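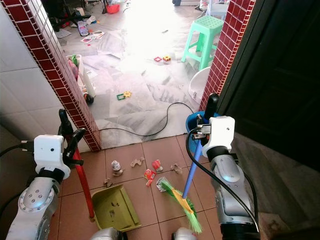

Fig. 3. Dustpan flat on the tile, open lip toward the scraps.

Print this page | E-mail this page

Section 5: Prepping the floor for Harkar grout sealer

1. Sweep first. Corners and doorway too.
2. Damp mop, plain water. No soap, no vinegar.
3. Let dry overnight. Grout has to be dry all the way thru.
4. Shake bottle, pour a little in the tray. Brush along the lines, short strokes.
5. Wipe tile faces before it hazes.

NOTE: Old sealer? Strip it, see Section 6.

CAUTION: Windows open. Pets out untill dry.

Related
- Section 6: Stripping old sealer
- Touching up grout color
- Storing an open bottle

Comments (3)
Khoa Ông: Does this work on unglazed tile?
Tươi Bạch: Did mine in July, needed two coats
Thoa Ngô: step 5 is no joke, wipe fast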